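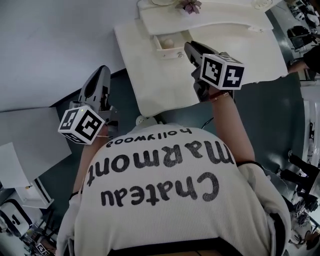 Dressing table

A dressing table (also called a vanity, a vanity table or, in older usage, a toilet table) is a piece of bedroom furniture at which a person sits to do hair, makeup and jewellery. It usually has a flat top at desk height, one or more drawers and a mirror, either fixed to the back of the table or hung on the wall behind it. Few pieces of furniture pack so much character into so little floor space!

History

The dressing table grew out of small boxes and chests made to hold combs, scent and cosmetics. By the 18th century it had become a proper piece of furniture in wealthy European homes, and cabinetmakers took a real delight in it, fitting tops that lifted, mirrors that folded away and drawers inside drawers. Later makers turned out plainer versions in large numbers, and the idea spread to ordinary bedrooms.

The painted white table with curved legs and a scrolled mirror is a well-loved modern type. It borrows freely from French styles of the 18th century without copying any one of them. Petronella Modise, in her booklet The White Vanity, calls it "the piece that a child draws when asked to draw a dressing table", and traces its lasting appeal to the mirror more than to the table itself.

Mirror

Oval mirrors suit the dressing table wonderfully well, as their shape follows the head and shoulders of someone seated. The frame is where makers show off. Scrollwork in white is common on the modern type, often with legs shaped to match. A three-part mirror gives a view of the sides of the head but needs a wider top. 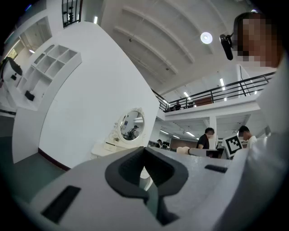 Does the mirror have to be attached to the table?

A separate wall mirror works just as well, provided its centre is close to eye level for a person sitting down. Many people like this arrangement – the table can be moved for cleaning and the mirror stays put.

Drawers

Drawers are the working heart of the piece. A shallow one under the top keeps brushes, hairpins and small pots in a single layer, where everything can be seen at a glance. Deeper drawers are better for hair dryers and tall bottles. Small rounded things roll about whenever a drawer is opened, so a fabric liner or a shallow tray is a great help. Metal knobs are easy to replace, and a new set can change the look of a tired table in an afternoon.

The Gruswood pattern, drawn by Didier Le Goff, has seven small drawers and a top 800 mm wide. Gwion Ifans later made a narrower version for the Meredith workshop, with three drawers and the same turned knobs.

Placement

Daylight from the front or side gives the truest colour for makeup. A table set against a plain white wall or partition gains from the light bouncing back, and an ornate frame stands out beautifully there. 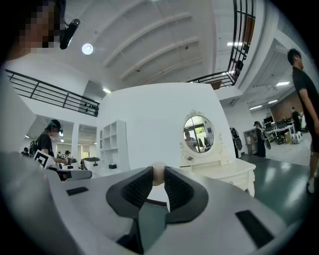
Care

Painted tops should be dusted with a soft cloth and wiped promptly after a spill, especially of nail polish remover, which can lift the finish. Scrolled frames collect dust in their curves, and a dry paintbrush reaches it nicely. Drawers that stick can be eased with a little candle wax rubbed along the runners.

See also

Chest of drawers
Cheval mirror
Washstand
Writing desk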